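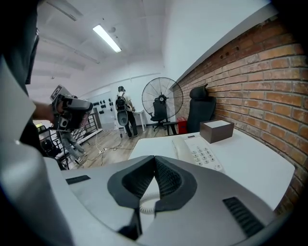 Brimgate Front Desk Team

Questions we get a lot
By Paloma Baptiste, updated in September

I answer the main line at Brimgate most mornings, and I hear the same handful of questions over and over (which is fine, ask away!). I finally typed them up so you can check before you call.

When are the phones on?
From 8:30 in the morning until 6 at night. If you call at 5:55 I will still pick up, but please have your unit number handy so we can get through it before the lines switch over.

What happens if I call after hours?
You go to voicemail. Leave your name, your unit number and a number we can reach you at, and say the number slowly. Twice is even better. I play those messages back first thing with a pen in my hand, and some of you talk very, very fast.

Can I call you from my unit without dialing the whole number?
Yep! Dial 51 from any in-house phone and it rings at the desk. For maintenance, dial 5 and you'll get Afiq Krishnan or whoever is covering for him.

My phone has no dial tone. Now what?
First check the cord at both ends, the wall and the base. Push until it clicks. If you still have nothing, email us or stop by and we'll put in a ticket. Please don't swap in the phone from the laundry room, we do need that one.

The cord on my handset is all twisted up. Do you replace those?
Let the handset dangle and it will spin itself out, I do this with mine all the time. If the cord crackles when you move it, come see me and I'll give you a new one. No charge.

Can you sign for my packages?
We can, as long as you've filled in the package form. It only takes a minute and you only do it once. We hold things for 5 days and then I start calling you. Groceries and anything frozen I can't take, sorry, we don't have the fridge space.

How do I book the Plokeck Room?
Call or come by. It's free for residents before 6, and after that there's a cleaning deposit. The piano is locked but I have the key, so just say if you want it.

Who do I talk to about parking?
Not me, as much as I'd like to help! Parking passes go through Plaridia, and their number is on the back of your pass. Guest passes for one night I can print.

I lost something in the lobby.
Come look in the drawer. At last check it held a great many single gloves and one very nice umbrella.

Questions? Dial 51 or ask at the front desk | © Brimgate | Back to top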